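About Womik

Womik sells handheld gripper kits, and the training sessions that go with them, to companies that want robots to handle ordinary household things. We started in October with 14 kits on loan and a low opinion of most of what we had been shown at trade fairs. The opinion hasn't improved much.

You have probably seen the videos. A robot arm folds a towel, someone claps, and there is no word about how many towels ended up on the floor first. We don't make videos like that. When a customer asks whether our kit will give them a robot that can tidy a bathroom, we tell them we don't know, and that they should be careful with anyone who says yes before seeing the bathroom.

What we do sell is fairly plain. A kit is a pair of matching grippers, a marker plate for the top of each one, cables, and a manual that Hugo Zabala rewrites every time a customer calls to complain about it. A person holds one gripper in each hand and does the job the way they would like the robot to do it. The recordings go to your engineers. What your engineers get out of them is up to your engineers, and some of them will get very little.
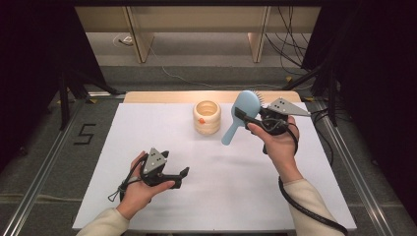 Small objects with awkward shapes are where most of our customers get stuck, so the training sessions spend most of their time there. Boxes are easy and we charge less for them. If your project is all boxes, Faulkner makes a cheaper kit and you should look at it before you call us.

A standard session is 50 recordings of one task. Our longest job so far, for Cinden, ran to 386, and a fair number of those had to be thrown out. We put the thrown-out ones in the report. Cinden was not happy about that at first, and we'd do it again.

There are five of us, working out of one building in Flondusmont. We don't have a vision statement. Visits are welcome if you write ahead, and you can bring your own objects, including the ones you expect our grippers to drop.

Page last updated March 10, 2020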